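Garbage day at robotics club

Feb 4, 2023

Saturdays in Busalville mean robotics club, and I came home buzzing! We've spent the whole summer break on one chore – putting garbage bags on bins. My partner on the task is Jolien Martens, who has far more patience than I do.

Thin plastic is a rotten thing to ask a robot to handle. A block stays the shape it was when you looked at it. A bag folds over itself, hides its own edge and goes shiny wherever you'd like the camera to find a line. I love it. I've filled 36 pages of my notebook with little sketches of creases (Jolien says they look like mountains).

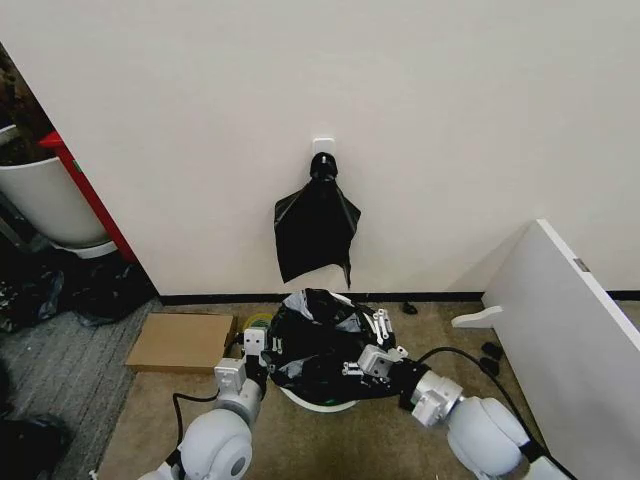
Both grippers in on the black bag, with the white rim just peeking out underneath.

My favourite part is getting the two arms to share the work. Our code is called Rutari, and version 3 finally lets one side hold on while the other shifts its grip. Version 2 moved them like they'd never met.

Next week I want to try slower closing speeds, and Jolien wants to rewrite the edge finder – again! We've got until July to be ready for the Flellow showcase, and I've still got a poster to colour in.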